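4.3 Wrist camera views and the grasp-state label
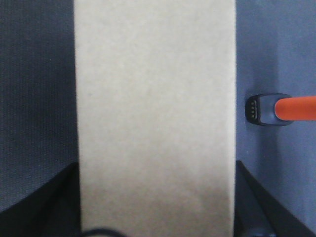 Figure 6. Wrist camera view with a cream block between the fingers. A connector with an orange cable lies to the right of the block.

The vendor literature for both grippers in this comparison treats the wrist camera as a settled matter. Mount it behind the palm, point it between the fingers, and the controller will know whether the part is held. We were not convinced of this before we began, and the results in this section have not changed our minds.

Figure 6 shows the kind of view we mean. The block fills the middle of the picture from top to bottom, and the two black fingers flank its lower part. We gave this view to three members of the group separately and asked each for a one-word label, "held" or "not held". Tamayo and Rantala wrote "held". Guzmán wrote "not held" and changed his answer the next morning. None of them could point to a feature that decided the question. The shading toward the bottom of the block was used as evidence on both sides: it could come from fingers pressed against the surface, or from fingers that are merely near it and blocking the light.

We then looked at how often this happens. From the trials with the Setico parallel gripper we drew 252 views at random from the last part of the approach. Each was labeled by two people who had no access to the finger position or motor current. The two labelers disagreed on 33 of them. In the same views, the Trasell classifier supplied with the camera reported a confident answer every time. It has no "unsure" output, and we could find no setting that adds one. A reader who sees only the classifier's success rate would never learn that the people providing the reference labels were split.

The problem is worst with tall, pale parts. A part of this sort covers the area where the gap between finger and surface would otherwise show against the background. Moving the camera farther back helps a little, but it also makes the fingers smaller and puts more of the table in view. We tried two mounting heights and saw no difference large enough to defend. Escobar has argued that a tilted mount would settle the matter, since one finger pad would then be seen from the side. He may be right. We did not build one, and until somebody does we would treat the claim with the same caution as the others.

A second concern is small objects beside the part. The connector in Figure 6 lies a short distance from the right edge of the block, with its four pins facing the gap. A person sees at once that it is a separate object. The segmentation step in the Danko controller was less reliable on views like this one. In a batch of 14 views with a connector close to the block, it merged the two into a single region in 10. The merged region is wider than the block, so the width estimate passed to the gripper is too large, and the fingers are told to open farther than they should. This may do no harm on a clear table. In a crowded bin it could push a finger into whatever is next to the part.

We raised the merging problem with the controller's support desk and were advised to use a background of one color. We do not find this a useful answer. The background in Figure 6 is a darker ribbed fabric on one side of the block and a smoother, lighter blue surface on the other, and both stand out well from the cream. Contrast with the background is not what is lacking. We suspect the merging step closes narrow gaps by design, to repair regions broken up by glare, and cannot tell a repair from a mistake. We have not seen the source code and offer this only as a guess.

Motor current did better than either camera method at separating held from not held, and it costs nothing extra on the Setico hardware. It has its own weak point. Soft parts raise the current slowly, and the threshold we used for rigid blocks missed several grasps of foam. Muñoz retuned it for foam and then found false alarms on the rigid set. We report the rigid threshold throughout Section 5 and leave the foam results out of the averages.

The earlier Hotham trials are often cited within our group as proof that a wrist camera alone is enough. Those trials used short, dark parts on a white table, one part at a time. We have no reason to doubt the numbers, but they say very little about a tall part with a cable beside it, and we would not carry them over.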